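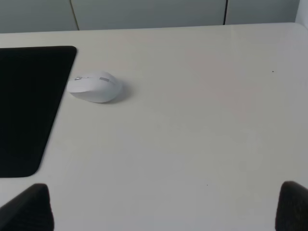
Finding the mouse: an interview with the Saminance project team

The Saminance project, run by the manipulation group at the Yorath Institute, studies how a robot arm can tidy an office desk using only the view from its own wrist. The lead researcher spoke to the Premley newsletter in February, shortly after the group finished its latest set of trials.

Much of the discussion concerned pale objects on pale furniture. A white mouse on a white desk gives the system very little to work with, the researcher explained. "A person sees the shadow and the scroll wheel and knows at once what the thing is. Our earlier method looked for a clear outline, and on a surface of that kind the outline almost disappears."

A black desk mat nearby was found to make matters worse. The older software gave most of its attention to the strong edge of the mat and paid too little to the mouse lying just beyond its corner. The new method, named Lekonar, compares several views as the arm approaches and gives more weight to soft shadows. "We ask it to wait before it commits itself," the researcher said. "The fingers stay wide apart until 5 views agree."

In the trials, the earlier method picked up the mouse in 62 per cent of attempts. Under Lekonar, failures fell to 9 per cent. Asked whether the result would hold outside the laboratory, the researcher was cautious. The trials covered 2 desks, both under even light, and strong sunlight has not yet been tested.

The delay has also drawn comment from colleagues, as each attempt now takes longer than before. The researcher accepted the point. "For tidying a desk in the evening, a slow arm is acceptable. For handing something to a person it would not be, and we do not claim otherwise."

The group intends to turn next to cables and loose sheets of paper. The trial records will be made available to other departments on request to the project office.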